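From: Úna Gilmartin
To: Jaltby robotics club list
Date: May 17, 2019
Subject: Re: Disassembly task, what is left

Aicha Belkadi wrote:
> Can someone post where the PC task stands? I have the
> arm booked for 25 minutes and need to know which
> fixture positions are safe to use.

Aicha, the tower stays on its side to the left-hand stop, with the gray plate next to it. The drive goes upright in the rear slot.

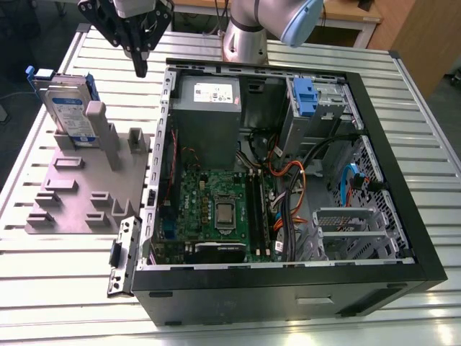

I retaught the approach at 30 percent speed. Please leave it there until Pickering has checked the waypoints. The file is vitholm_9 on the pendant.

Still to do:

1. Blue plastic parts. The grip point needs to be lower, on the thick end. The long notched end is too narrow for the fingers.

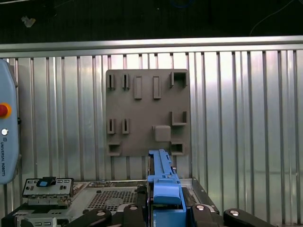
2. Approach near the power supply. Come straight down and keep clear of the orange cables.

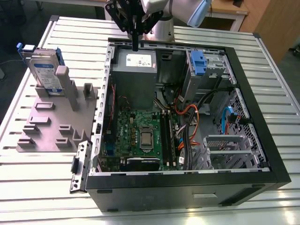 The Wovel entry form asks for 100 logged cycles. Save your log even if the cycle fails, and put your initials in the file name.

Úna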